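Robot teaching operators wanted at Trotovero, Lanov

Trotovero is looking for 4 people to teach our two-armed robot how to put things together. You drive its arms and hands by remote control, it records every move you make, and our software team uses those recordings to train it to do the same work without you. If you have patience, steady hands and a real liking for fiddly jobs, we'd love to hear from you!

What the work is like

You sit at the control station in our Lanov workshop, wearing a headset and a pair of tracked gloves. Close your fingers and the robot closes its fingers. It feels strange for the first hour and then wonderfully natural (most people stop thinking about the gloves before their second coffee). For now nearly everything is board work: picking up pegs and cylinders and standing them in their places, one clean run after another. Later in the season we move on to cables and snap-fit parts, which are harder and, if you ask the team, a lot more fun.

A run that goes wrong is still worth having. We keep the fumbles, label them, and quite often ask you to show the robot how to recover from one. You'll also reset the board between runs, write a short note on anything odd, and sit in on the weekly review, where the training team plays back what the robot has picked up from you.

The target for the project is 300 good recordings per operator. Arne Heitmann runs the floor and will pair you with an experienced operator until you're comfortable on your own.

Who we're looking for

No robotics background needed. Our current operators include a former dental technician, a watch repairer and a music student, and all of them were better at this than the engineers. You should be able to sit and concentrate for 70 minutes at a stretch, see small parts clearly (glasses are fine under the headset) and be happy saying out loud when something doesn't feel right. Left-handed applicants are very welcome. Working English is enough.

If headsets make you queasy, tell us. We have a flat-screen station too, and it's just as useful.

Hours and pay

Shifts run from 8:30 in the morning or from 1:30 in the afternoon. You choose one and keep it. Pay is hourly, training is paid at the full rate, and breaks are on the clock. The contract starts in January and covers 186 hours, with a good chance of more once the cable work begins.

How to apply

Write a few lines to Rohani Yeoh at the Trotovero office and tell her about something small and difficult you've done with your hands. No cover letter, please. We invite everyone on the shortlist to a paid trial, with time to get used to the gloves before we record anything.

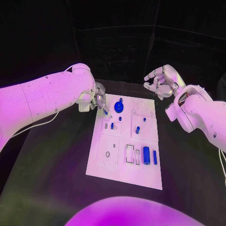 Irfan Mandagi: Is the afternoon shift still open? I have classes until noon but could be in Lanov by one. Also, do the gloves come in larger sizes? I've tried a setup like this once and my thumbs were fighting the fabric the whole time.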